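Ferdale workshop puts two grippers side by side

9/23/22

Automation firm Plureline has started a comparison of two robot grippers at its Ferdale workshop, with results due to go to furniture parts maker Verkumwood before the end of September.

The trial sets a two-finger gripper with padded inner faces against a suction model from Vidal. Both are being run on the same arm and the same controller, and each will attempt 300 picks of small timber parts, split into batches of 30. Staff log dropped parts, marks left on the surface and the time taken for each batch.

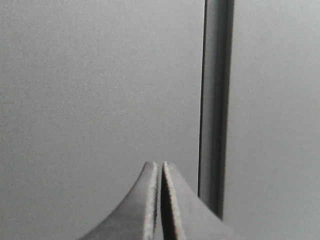 Plureline said wrist cameras are part of the comparison as well. Three mounting angles will be tried with the finger gripper, as the fingers can hide a thin part from the camera just before it is picked up. The suction model blocks less of the view but needs an air line run along the arm — an extra cost for a small shop.

Verkumwood makes drawer fronts and shelf pins, and now sorts most of its smaller pieces by hand. The company has 12 workstations that could take an arm, but said it would fit out only one to begin with.

A second round, using parts with a rough-sawn finish, is planned if neither gripper comes out clearly in front. Plureline has not put a price on either set-up.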